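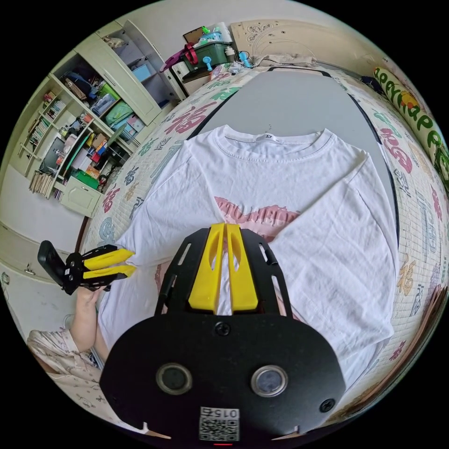
Girska guest access controller: long-term review

The Girska is a small box that sits between an existing router and its access points and handles guest logins. It is made by Clulska and sold as a single unit with a power supply, one network cable and a wall bracket. I have run one for four months at a guest house in Jirkimstead with 27 rooms, where the old system was a password on a card by the kettle.

Setup

The box has two network ports. One goes to the router, the other to the switch that feeds the access points. It picks up an address by itself and the setup page is reached from any browser on the same network. First login forces a password change. The firmware update that followed took nine minutes and needed a restart.

The guest network was working within the hour. Most of that went on moving the card reader in the bar to its own network, a job the manual covers in one paragraph. The paragraph leaves out the need to save twice, once on the port page and once on the main page. If you only do the first, the settings are lost at the next restart.

Vouchers

Guests join with a code, which can be printed or sent by text message. Each code has a start time, an end time and a device limit. The default limit is 2 devices, too low for a family, and I raised it to six. Codes can be made in batches and exported as a plain spreadsheet file. The largest batch the box will accept is 500.

A code can be cancelled from the Sessions page and the device is dropped in a few seconds. Extending a code is less direct. There is no edit button - you cancel the old code and issue a new one, and the guest has to log in again. Ayana Mersha, who runs the front desk, does this several times a week and would like it fixed before anything else.

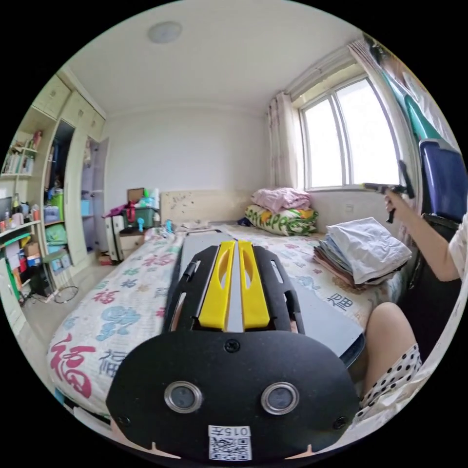

The voucher log keeps the code, the device address and the times of joining and leaving. It does not keep browsing history. Old entries can be deleted by hand or after a set number of days. My log held 3392 entries at the last check, and searching it was still quick.

Speed and range

The Girska has no radio of its own, so range depends on whatever access points you already have. Through the box I measured 141 megabits per second on a wired laptop with the per-guest limit turned off. The same laptop plugged straight into the router gave a figure within a few megabits of that. With the limit on, each device held close to its allowance, including in the evening when most rooms were in use.

Faults

The login page failed to appear on some older tablets. Typing the box's address into the browser brought it up each time. The box also lost its clock after a power cut in October and rejected valid codes until it was restarted. Gervasio Paredes at the shop that supplied it suggested pointing it at a second time server, and the fault has not come back.

Compared with the Jara

The Jara costs less and lets you edit a live code. It has no text message option and its log cannot be exported. For a café or a small office it would do the job. With overnight guests I would still pick the Girska, mainly for the batch codes and the per-guest limit. The warranty on both is two years, and the Girska's power supply is covered for one.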